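Does Making Your Bed Really Matter?

Grown-ups say it a lot: "Make your bed!" But should you believe everything you hear about it? Let's check.
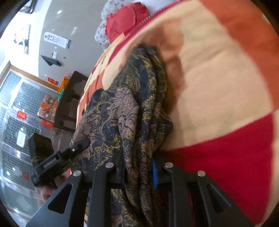

Claim one: a made bed helps you sleep better. Maybe. You will see this on plenty of websites, and most of them never say how anyone found out. Did they test it? How many kids did they ask? If a page says "experts agree" and doesn't name a single expert, raise an eyebrow.

Claim two: an unmade bed is healthier. This one is popular with kids, for obvious reasons. The idea goes like this. You sweat a little at night, and tiny creatures called dust mites like damp places. Leave the covers pulled back and the bed can dry out. That part makes sense. But does it get rid of the mites? Airing a bed for an hour is one thing. Clearing out creatures too small to see is another, and washing the sheets in hot water is a much surer bet. So you can let the bed air while you eat breakfast, and then make it. Sorry.

Claim three: folding cloth stops wrinkles. Try it yourself. Take two soft scarves or pillowcases. Scrunch one up and leave it on the blanket. Fold the other one flat. Look at both the next morning. Is the folded one perfectly smooth? Look closely — a fold leaves a line too. Now try again with a different kind of cloth, like a wool sweater. You may get a different answer.

Why does cloth wrinkle at all? It is made of threads, and threads are made of fibers. When you bend fibers and press on them, some stay bent. Cotton is bad at springing back. Wool is pretty good at it.

Claim four: a checkered or busy pattern hides a mess. We asked readers in Tullmont what they thought, and 107 of them wrote back. Most said yes. But that only tells us what people think. How would you find out if it's true? You could put the same crumpled cloth on a plain blanket and then on a patterned one, and ask a friend which looks messier. Don't tell your friend what answer you're hoping for.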